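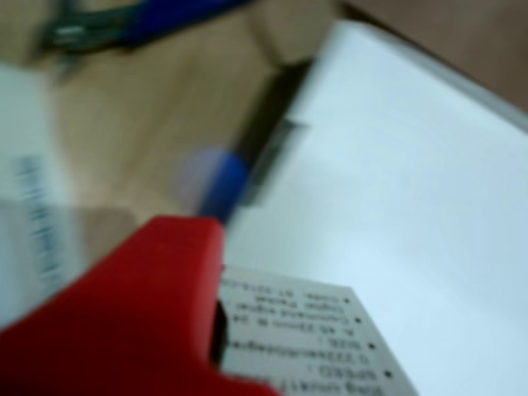 Figure 1. Printed paper label, off-white with lines of black text.

3.2 Label wording and returned items

The second part of the study looked at what people do with a small printed label once the parcel is open. We worked with Carero, a mail-order seller of household goods, during the September returns period. The company was already using two label texts, a long one written by its legal department and a short one written by the warehouse in Troseck. Both gave the same return address and the same deadline. The long text put the deadline in its last line and the short text put it in the first.

Labels were assigned by order number, odd or even, and the packers were not told which text was under study. After orders with a missing or damaged label were removed, 1,195 orders remained. A return was counted as correct if it reached the Troseck warehouse before the deadline with the order number readable on the outside. Returns sent to the billing office in Falura were treated as misdirected, even when the staff there passed them on the same day.

Misdirected returns came mainly from the group with the long text. Many of these customers had copied the first address they found, and on the long label that was the billing address. Egan and Boyer saw the same habit in their earlier work on library slips - readers stopped at the first line that looked like an instruction. We did not find a difference between the groups in how soon the parcels were sent. This may be due to the deadline, which was generous in both cases.

We also held short phone interviews with 45 customers from both groups. Sudheer Naidu and Séverine Boyer carried out the calls, using a fixed set of seven questions. Most of the people we reached still had the label. Several had kept it in a kitchen drawer with receipts, and two had thrown it out and used the address from the website. The full set of questions is given in the appendix, and one is printed here with a typical reply. 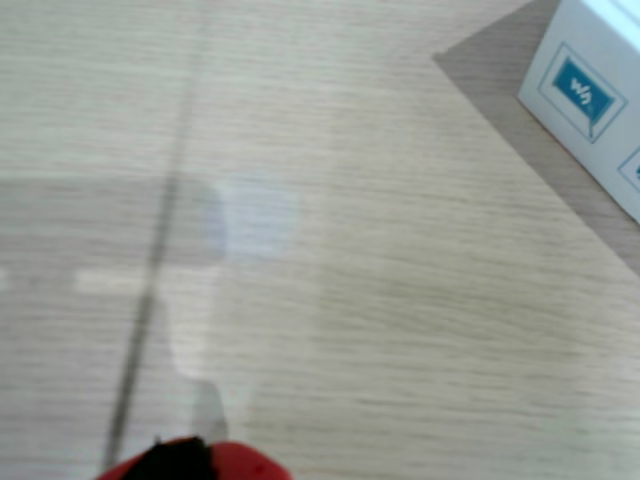 Where on the label did you look for the return address?
I went to the top and used the first address I saw, and I only read the rest when the parcel was already taped up.

Replies of this type were coded as "first line" by Hervé Caron and checked by a second reader. Disagreements were settled by going back to the call notes.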